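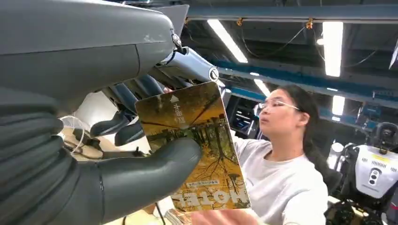 Ticket 3200: Hand does not release card at handover
Status: open
Opened: 2026-08-01 by Itzel Serrano
Assigned to: Malachy Corrigan
Site: Plelldale

Problem
During the handover test the hand closes on the card correctly, between the thumb and the fingers. When the person takes the card and pulls, the hand should open. In 11 of 28 tries it stayed closed and the person had to let go. Two cards were bent at the corner.

Safety
No one was hurt. I pressed the stop button one time, in try 151 of the full series, when the thumb closed more while the person was still holding the card. Until this is solved, please hold the card only at the far edge and keep your fingers away from the thumb.

What I checked
- Restarted the hand controller. No change.
- Changed the thumb cable. No change.
- Used thicker card. It releases every time.
- Looked at the log. With thin card the pull signal is very small and does not reach the limit.

Reply, Malachy Corrigan
Thank you, this is clear. I think the limit was set for the Dumex boxes and was never changed for paper items. Please lower it by one step and repeat the 28 tries. Do not change the closing force at the same time.

Reply, Itzel Serrano
Limit is lowered. It failed to release in two tries. The thumb did not close more. I leave the ticket open and will send the new log tomorrow.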